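Gripper trial at the Drandbridge shop: where we are

2026-09-23

The Drandbridge shop is partway through its comparison of two grippers for the small-parts cell. The work started as a question about spare fingers and has grown into a proper trial, so members who use the cell or send parts through it may want to know what has been done so far.

The two units are the Worico parallel gripper we already own and a Shakya gripper on loan through October. Both bolt to the same arm with the same adapter plate. The Boltell controller runs both, although the Shakya needed a new cable and a change to the input settings before it would report its position. That took most of a morning.

Each gripper gets the same job. It picks a panel push button from the table, lifts it, turns it a quarter turn and sets it back down standing up. We chose push buttons because they are awkward in an ordinary way. The cap is round and wide, the collar below it is narrow, and the contact block at the bottom has flat sides but also terminals that should not be squeezed. A gripper that does well on plain blocks can do badly on these.

The buttons are placed in pairs, close together, and the arm has to take one without knocking over the other. Finger width matters more here than grip force.
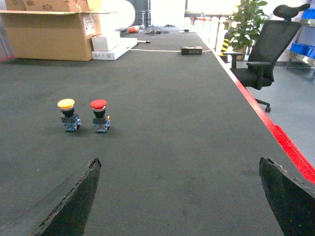

We ran 51 picks with the Worico at the normal gap between buttons and had 2 drops. Both came when the fingers closed on the cap, well off center. Closing lower, on the block, was steadier but brought the fingertips near the neighboring part. We now have the arm come in at an angle for that grip, and it adds a little time to each cycle.

The Shakya has done 22 picks so far. It opens wider and closes more slowly. There were no drops, but it pushed the second button out of place several times, and we count that as a failed pick. Its housing is also bulkier, so the arm has to keep farther from anything tall on the table. We will finish the same number of picks on both before comparing totals.

Fingertips are a separate matter. Worn tips still hold a smooth cap well enough, but they are less predictable on small flat faces. Please write the date on the bag when you fit a new pair, and leave the old pair in the bag so we can measure it. We have two shapes of replacement tip on order, one plain and one with a shallow groove. The groove should help on the collar and may be worse on everything else.

The wrist camera stays where it is for both grippers. At the current height it can see the fingertips and the part together, and moving it would mean redoing the calibration. Exposure is set by hand. With automatic exposure on, bright light from the far end of the room made the table too dark to find the parts reliably.

Next on the list is a narrower gap between the buttons, 20 picks per gripper, then the same runs with the new tips if they arrive in time. The ribbed mat stays down for all of it. If you need the arm during October, put your name on the sheet by the controller and note which gripper you want fitted. Swapping them is quick, but the tool offset must be changed in the Boltell menu each time, and it does not warn you if you forget.

The pick logs are in the shared folder under the gripper's name. Comments on the test job can go in the same place.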